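Plolico kitchen pack, read me first

Hi, and thanks for looking at the Plolico kitchen pack! I put this card together because I kept answering the same emails about it, and because the sales page is a bit thin on what you get for your money. I make and sell the pack myself, so take the praise with a pinch of salt, but I've tried to be fair about the rough spots too.

What it is

Plolico is a set of simulated kitchens with a robot arm already mounted and ready to go. You get 602 recorded episodes spread over 17 rooms, plus the room files themselves so you can record your own. Everything is rendered, so there's no real-world footage anywhere in the pack. The arm is a Franka on a dark pedestal, set right up against the counter, and the jobs are all small tabletop ones: pick a thing up, move it over, put it down, try again with a weirder thing.

The weird things are my favorite part (you may feel differently after an evening with them). I wanted objects that don't have one obvious place to grab. There's a T-shaped piece in brown and blue that I use in pretty much every demo, and it shares the counter with some much bulkier stuff, so you get size differences and big hard shadows for free. 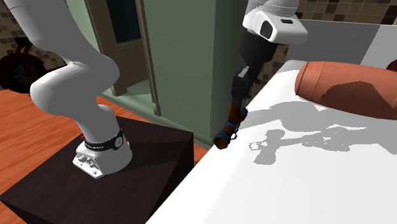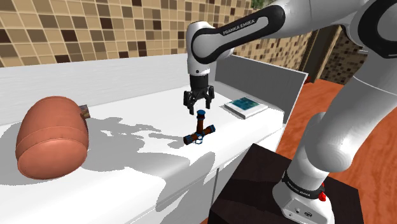 Each episode comes with the rendered views, the joint positions, the gripper state and a short line of text saying what the task was. I went with plain folders, one per episode, because I got tired of unpacking giant archives just to look at one clip. If you like giant archives, there's a script called Votley in the tools folder that will happily bundle everything up for you.

Getting it running

Unzip, open the settings file, point it at your data folder, then run Kingi, the little viewer. It lists the rooms down the left side and plays whatever you click on. First launch is slow – go make coffee – and after that it's quick. You'll want a decent graphics card if you plan to record new episodes. For playback only, my old laptop copes fine.

To record, pick a room, pick an object, and drive the arm with a game controller or the keyboard. I strongly suggest the controller! The keyboard works, but turning the wrist with it is a special kind of misery.

Which version to get

The basic pack has 4 rooms and is plenty for seeing whether your code can read the files. The full pack has all of them. There's also Pristach, the add-on with 19 extra objects, and I'd hold off on that until you've used up what's in the main set. It needs the full pack to work.

Things I know are wrong

Lighting is on the harsh side in several rooms, and white counters can blow out if you raise the exposure. Some of the surface textures look odd up close. Contact between the fingers and thin parts can get jittery, so don't trust the force numbers on those. Task text is English only, and I wrote it all, so it sounds like me.

Failed grasps are left in on purpose and marked as failed in the episode notes. If you only want the clean ones, filter on that field before you train.

License and help

One purchase covers one team. Use it in research or in a product, but please don't resell the room files. The next update is planned for April and is free if you already own the full pack. Questions go to the support address on your receipt, and I answer those on Friday, usually with the radio on.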